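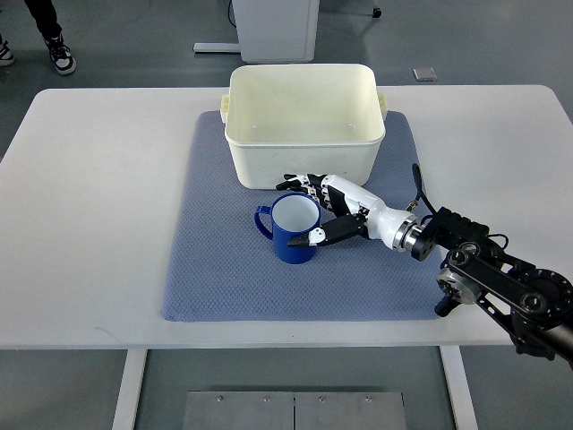 Hello again from the Ackroyd Road kitchen! I said I'd get this to you by the end of May and I very nearly have. It's the second progress report on the Jeltari community lunch grant, and I've tried to stick to the headings you gave me last time, though I wandered off a bit in the middle.

How many lunches

We served 1,696 lunches between January and the end of April. I was hoping to beat the autumn and we have, mostly thanks to March, which was mad. The cold snap brought people in who'd never been before, and a good few of them have kept coming. We had 82 people through the door on our busiest day (leek and potato soup, cheese scones, rhubarb crumble) and had to borrow chairs from the chapel next door.

The take-home portions have gone better than I expected. I put 50p on them at first and hardly any went, so in February I changed the sign to "pay what you like" and we've sent out 311 since. Takings per portion are up as well, which I still can't explain to you properly.

Money

The spreadsheet is attached separately. We're under on food and over on gas and electric, and the two nearly cancel out. The food saving is down to Gikgate, the wholesaler out by the ring road, who now let us have their short-dated veg at the end of the afternoon. You do have to cook whatever turns up. We had a great deal of celeriac in February – I've gone right off it.

The overspend on power is the old oven. I asked last time whether I could move some of the equipment money across for a newer one and you said to get quotes, so there are 2 quotes in with the spreadsheet. The Cusex one is dearer to buy but comes fitted, with the old one taken away, and I'd go for that if it's up to me. Could you let me know before the summer holidays? We shut for a fortnight in August and it would be the perfect time to get it done.

Cookery sessions

Right, this is the part that hasn't gone to plan. The bid said weekly sessions for people living on their own, and we managed six in the whole period. The hall double-booked us through most of February, then I had flu, and by the time we got going again half the group had drifted off. The sessions we did run were lovely, though! We did a proper pie, a dal, and what to do with a whole chicken when there's only one of you. People wanted to stay and eat together afterwards, so it went on until nearly three each time.

I'd like to run them fortnightly from now on and make them longer, with the meal built in. It costs the same overall and I think people will stick with it. I know that's a change to what we agreed, so please say if you need it on a form.

Odds and ends

The hygiene inspection was in April and we kept our five. The only thing she picked up was the seal on the small fridge, and it's been replaced.

The freezer is still too small. I'm not asking for anything yet, just mentioning it.

You asked for comments from people who come. My favourite from the book by the door is "Soup very good, bread could be warmer". We now warm the bread.

I'm in the kitchen most mornings from half eight if you want to ring, but the phone's hopeless near the back wall, so email is better. Do come for lunch if you're passing – we serve from twelve and the crumble goes early.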